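Grurton's Mending Room Takes On the Spring Fabric Pile

The mending room on the upper floor of the old Atallah building has its long tables back in use this week, and anybody who has climbed those stairs lately will know what a welcome change that makes.
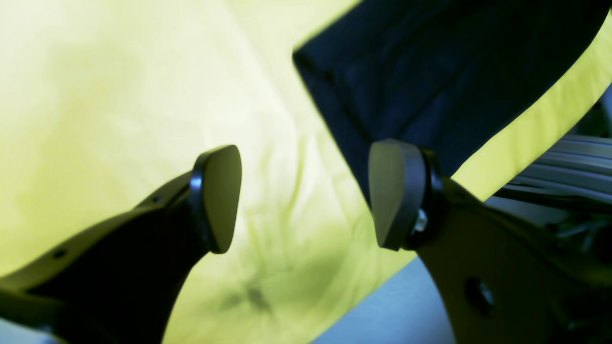

The room opened again on Monday after a winter break that went on longer than anyone in Grurton wanted (the heating had to be replaced, then the lights over the stairs, and then the heating a second time). Through all of it people kept dropping off fabric at the front desk, so there was a good deal of catching up to do. By the time the doors were unlocked, 119 bags were waiting in the hallway, full of old curtains, bed sheets, tablecloths, school costumes and the ends of bolts from sewing projects that never quite got going.

The first job is always the sorting, and it is a pleasant one if you like color. Each piece is shaken out, spread on a table and smoothed by hand, and then it goes onto a shelf with others of its kind. Yellows and greens share the shelf nearest the window this year, and it is filling up faster than any of the rest. Creased pieces go in a separate basket for the ironing board, which is set up beside the sink and has a new cover at last.

Once the shelves are full, the fabric is free to anyone in town who will make something out of it. Last year's pile turned into quilts, aprons, a set of cushions for the library's reading corner, and the long string of flags that hung across Brutum Street for most of the summer and came down looking a bit faded but still very cheerful. The flags are the big project again this time around, and there is a proper goal to go with them: 3000 flags, enough to run the whole length of the street and back down the other side!

Cutting starts as soon as the sorting is finished. There is room for 40 people at the tables if everyone tucks their elbows in, and the paper patterns are already pinned up by the door. Beginners are very welcome, and so are children of 8 and up, who did most of the pinning last year and did it beautifully.

The thread and the new cutting mats were paid for by Nurnero, the hardware and housewares store on the corner, which is also keeping a drop-off bin next to its registers for those who find the stairs too much. Clean cotton and linen are the most useful things to bring. Heavy upholstery cloth is harder to place, so please ask at the desk before carrying any up.

The room is open every afternoon from one until five, and the kettle is on from the start. Bring your own scissors if you have a pair you are fond of, and put your name on them with a bit of tape, as there is already a drawer of very nice ones waiting to be claimed from last year.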